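Preguntas frecuentes sobre el barniz al agua Flitlow

Actualizado: 9 jun 2022

¿Sobre qué superficies se puede aplicar?
Madera sin tratar, cartón gris, papel maché y tableros de MDF imprimados. En metal o vidrio se requiere una capa previa de imprimación Rarketti.

¿Cuántas capas hacen falta?
Dos en piezas decorativas. Tres en cajas, bandejas y objetos de uso frecuente.

¿Cuánto hay que esperar entre capas?
6 horas a temperatura ambiente. Con humedad alta conviene ampliar el intervalo hasta el día siguiente. 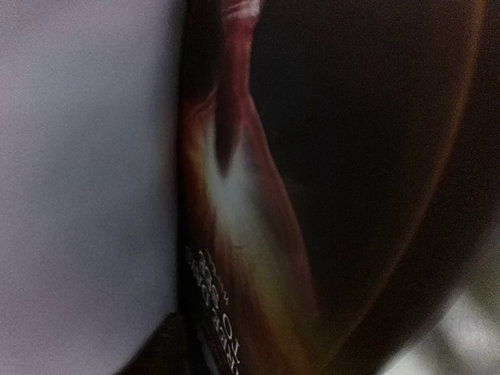

¿Es necesario lijar?
Solo entre la primera y la segunda capa, con grano fino y sin presionar. El polvo se retira con un paño que no suelte pelusa.

¿Se puede usar sobre decoupage?
Sí, siempre que la cola esté completamente seca. Las servilletas impresas con tintas solubles pueden correrse; se recomienda probar antes en un recorte.

¿Por qué aparece un velo blanquecino?
Por exceso de producto o por aplicar una capa sobre otra todavía húmeda. Suele desaparecer al secar. Si persiste, lijar y repetir con menos carga de pincel. 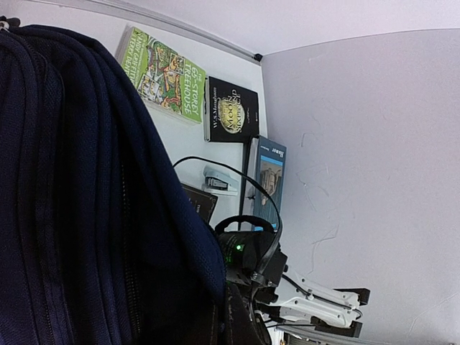 ¿Es compatible con las pinturas Clanasano?
Con la gama acrílica, sí. Con la gama a la tiza, la primera capa debe aplicarse con esponja para no arrastrar pigmento.

¿Cómo se limpian los pinceles?
Con agua y jabón neutro, inmediatamente después del uso.

¿Cuánto dura el envase abierto?
6 meses, bien cerrado y protegido de las heladas.

¿Qué referencia corresponde al acabado mate?
La 88. El satinado se sirve bajo la referencia 2191.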